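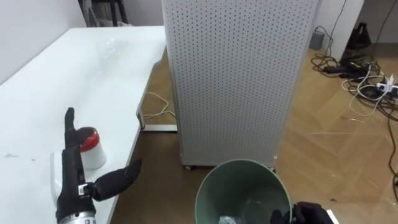
4. Work area rules for hand and gripper tasks

Read this section before you enable the arms. It applies to every Prarkell station.

1. Clear the tabletop of anything the task does not use. Clear plastic is easy to miss on a white surface, so wipe a hand across the table as well as looking.
2. Place each container with its lid fully closed.
3. Keep cables and power strips outside the reach of both arms. Run them along the wall, and tie up any cord that hangs below the table.
4. Lock the casters on nearby equipment, such as air purifiers.
5. Put the trash bin where the gripper can reach the rim without touching the table frame.
6. Sweep the floor. Small debris gets into casters.
7. Stand clear, then enable one arm at a time. Wait 3 seconds between them.

CAUTION: Never reach between the fingers while the hand is enabled, even if it is still. Press stop first.

Note: Fingers may stay extended after a stop - do not push them closed by hand.

Report damaged plugs or cords to Hala Hourani before the next run. Record the station check on form 154.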